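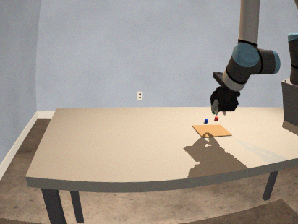
Good morning, and thank you for the invitation to speak on behalf of the Dullden Libraries Service. My subject is the study room: how it is furnished, how it is booked and what readers may reasonably expect of it. The service runs 12 branches, and in every one of them the study room is the space we receive most letters about. Those letters seldom concern the books. They concern noise, light, and above all the amount of clear surface a reader can call their own for an afternoon. A long, pale tabletop with a fine speckle, set against a plain blue-grey wall, is close to what our readers asked for when we consulted them in January. They wanted length before anything else, and they wanted it kept mostly clear.

Slide 2. Background to the review

The review began with the Vulau branch. The study room there was fitted out as a reading room for newspapers, and the sloping desks remained long after the newspapers had gone. Readers with laptops were balancing them on window sills. Staff had raised the matter several times through the usual channels, and I should like to record that they were right to do so.

We issued a short questionnaire at all branches and received 855 completed forms. Please pause here, as colleagues usually ask about the response from younger readers. The figures by age are in the printed handout, on the second sheet.

Slide 3. What readers told us

Most replies dealt with one of two matters. The first was sharing. Readers do not object to a shared table, but they do object to a stranger's papers creeping towards them. Shallow tables make this worse, as people spread sideways when they cannot spread forwards.

The second was glare. Dark, polished tops were disliked at every branch that has them. Several people wrote that they brought a cloth from home to cover the surface. We have now asked for matt finishes in all new orders.

There were also many remarks about chairs. These are outside the scope of today's talk and will be dealt with in a separate paper.

Slide 4. The booking rules

Until last year each branch kept its own rules. At Yuen a reader could hold a place all day by leaving a coat on the chair. At Vulau places were given out by the hour from a paper list at the desk. Neither arrangement was popular.

The service now has a single rule. A place may be booked up to 7 days ahead, for a morning, an afternoon or an evening. A place left unclaimed is released to the next reader. Staff may use their judgement where someone has telephoned to say that they are delayed – please stress this point, as it was left out of the first notice and caused some bad feeling.

Slide 5. Costs

The Ultirach branch was refitted first, under the small works budget. The sum allowed for each table was 700 pounds, including delivery and the removal of the old furniture. It did not include electrical work. Sockets had to be moved at Ultirach once the tables were in place, and we would advise any service planning similar work to settle the position of the sockets before placing the order.

Slide 6. Next steps

The Yuen branch will follow, and the room will be closed while the floor is repaired. Readers will be directed to the local history room on the first floor, where the lift is in working order. Notices have been drafted and are with the print unit.

The new booking rule took effect at all branches on April 1, 2024. A report on its use will go to members with the annual statement.

Leave slide 6 up during questions. Copies of the questionnaire are on the table by the door.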